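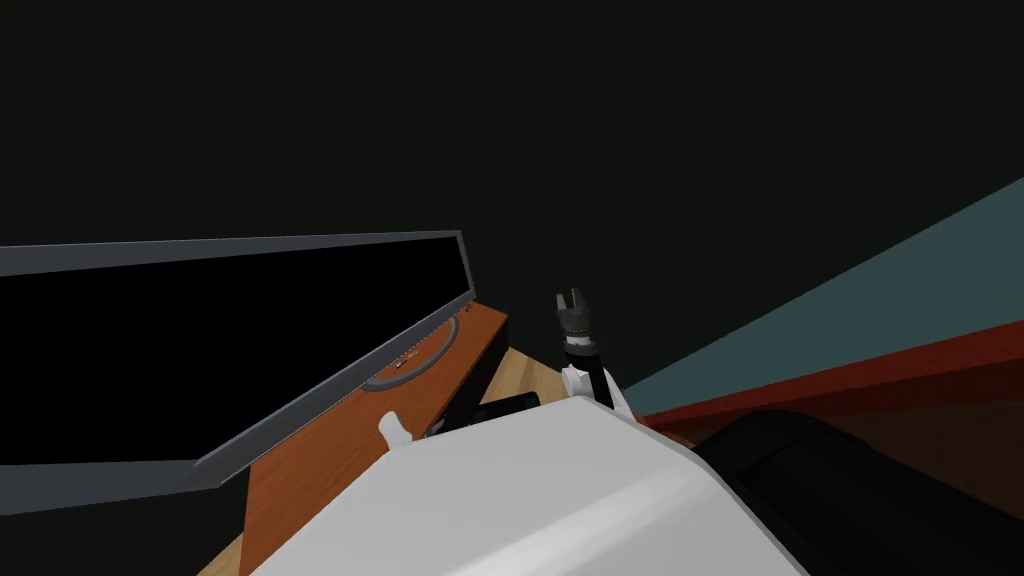 Zeler puts its new label press through a working month before naming a price

May
By Teguh Chin, Zeler press office

Label printers have heard a lot of promises about digital presses. Most of them come with a speed figure measured on a short run of blank white stock, with a fresh head and an engineer standing beside the machine. Zeler is launching the Prandon, a roll-fed inkjet press for short and medium label runs, and would like buyers to treat our figures with the same suspicion they should bring to anyone else's.

The Prandon prints on rolls of paper and film up to 214 mm wide. It has 6 ink channels: the usual four colours, a white, and one that can be left empty or filled with orange. We do not claim that orange will win anybody new work. Shops that match a lot of brand colours may find it pays for itself, and shops that mostly print jam jars and shampoo probably won't. The press is sold with the channel blank and the orange can be added later.

Before setting a price we placed a machine at Lyimo, a trade label printer in Tunton, and asked the people there to use it on paid work for a month. They ran 176 jobs on it. We asked for the job sheets as well as the opinions, because opinions about a new press are usually kinder than the paperwork.

The paperwork was mixed. On plain coated paper the press did what we said it would, and waste at the start of each job was lower than on the older toner machine it stood next to. On clear film it was slower than our own sales sheet had promised. The white needed a second pass whenever the artwork had large solid areas, and a second pass halves the speed however you word it. The sales sheet has been rewritten and now gives a separate figure for film with white. Anyone holding the earlier version should throw it away.

"I was told the same thing by three suppliers before this one, that I'd never need to touch the heads," said Fulgencio Campos, production manager at Lyimo. "You will need to touch the heads. What I can say for the Prandon is that my night shift can do it without ringing anybody. We had one go down halfway through a wine job and they were printing again before I'd finished being annoyed."

Mr Campos was less taken with the software. The job queue would not let operators move a rush job ahead of one already being prepared, and the ink estimate was too low on heavy designs. The first of these has been put right in the version now shipping. The second has been improved, and we would still advise adding a margin when quoting for dark, full-coverage labels until you have your own records to go on.

There is also the matter of ink cost. Zeler sells its own ink for the Prandon and the warranty depends on using it. Buyers dislike this, and we understand why. We have tried to make it easier to swallow by fixing the ink price in the purchase contract for 5 years, with no minimum order. Customers who want to compare us with a rival should ask that rival for the same thing in writing – a cheap press with dear ink is an old trick in this trade and it still works.

What the Prandon will not do is replace a flexo line. If most of your work is long runs of the same label, plates remain cheaper and we will tell you so. The press makes sense for shops turning over many small jobs, for seasonal versions, and for customers who change the small print every few weeks and expect no charge for it. It can be run roll to roll or joined to an existing cutter, though joining it to an older cutter may need a new sensor. That is quoted separately after a visit.

Claims about energy use have been left out of this release. We have readings from one site in one month, and we do not think that is enough to print a number.

The Prandon can be ordered now. Demonstrations take place at our Tunton workshop, starting at 10 am, and visitors are asked to bring their own artwork and, if possible, a roll of their own most awkward material. We would rather see it fail there than on your floor. The Lyimo job sheets, with customer names removed, can be read during the visit.

Press questions should go to Teguh Chin at Zeler. Questions about price should go to the sales desk, who have been asked to give a full figure including delivery, fitting and training.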